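The Stubborn Problem of Knowing When to Close

Software that decides the timing of a grasp receives less attention than software that plans the path to it. At Drokmont, a research centre for applied manipulation, the balance has been reversed. Its perception and control group has spent the past year on the final 200 millimetres of travel before contact, a stretch in which a planner's assumptions about distance, friction and pose are most likely to fail.

The programme is built on Sturker, a control framework which the centre maintains and licenses to partner laboratories. Sturker accepts short recordings made from the viewpoint of the gripper and converts them into a sequence of finger openings, approach angles and wrist speeds. A second module, Hustetti, estimates the location and outline of the target object in each recording and passes a confidence value to the planner. When that value falls below a set threshold, the planner slows the wrist and holds the fingers open.
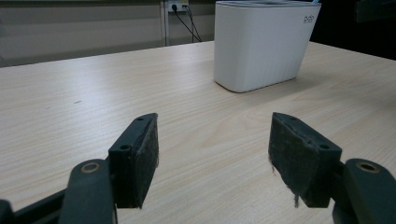
Open fingers and a white plastic container near the far side of the table. Approach distance is among the quantities Hustetti must estimate.

Pale objects on pale surfaces have proved a demanding category. Early versions of Hustetti relied heavily on contrast at the object's outline, and a soft shadow at the base of a container could be enough to shift the estimated contact point by 18 millimetres. An error of that size is tolerable for a wide box. For a tapered vessel, whose width changes with height, it can mean that the fingers meet the wall lower or higher than the plan allows, at a point where the commanded opening no longer matches the object.

The revised estimator treats the supporting surface as a separate quantity. It fits a plane to the tabletop first, discards grain and reflections that are consistent with that plane, and only then searches for the object's base. The group reports that the contact point error on its internal test set has fallen to 6 millimetres. The change has a cost in computing time, and the centre has moved plane fitting to a parallel process so that the control loop is not delayed.

Wear presents a different difficulty. Gripping pads scuff, their edges fray, and the appearance of the fingers alters over the life of a tool. A model trained on new hardware may come to treat the look of a clean finger as part of the task. Sturker now masks the fingers during training in a proportion of recordings and varies their colour and texture in the remainder. Calibration is repeated at the start of each session, and the resulting file is stored with the recordings to which it applies.

Planning has been revised as well. The earlier planner computed a single trajectory and followed it to completion. Its successor retains six candidate approaches, scores them again whenever a new estimate arrives, and commits to one only when the remaining distance leaves no room for revision. Operators may inspect the discarded candidates in Liepiņa, the centre's replay tool, which was released to partner laboratories in May.
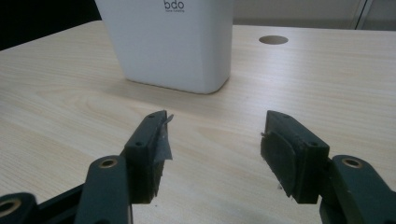 Liis Avotiņš takes a more guarded view of the work. A planner that keeps its options open until the last moment is harder to certify than one that does not, Avotiņš argues, and the laboratories adopting it should be told plainly which behaviour is guaranteed and which is merely probable. “I would accept a slower grasp if I could read the reason for it in the log,” Avotiņš says.

The centre acknowledges the concern. The next release of Sturker will record the score of every candidate at the moment of commitment, together with the confidence value supplied by Hustetti, in a format that can be read without Liepiņa. A fixed-trajectory mode will be retained for sites whose safety approvals depend on it.

Work on transparent and deformable containers is to follow. Both categories were excluded from the present test set, and the group has declined to forecast its results until a separate set of recordings has been labelled.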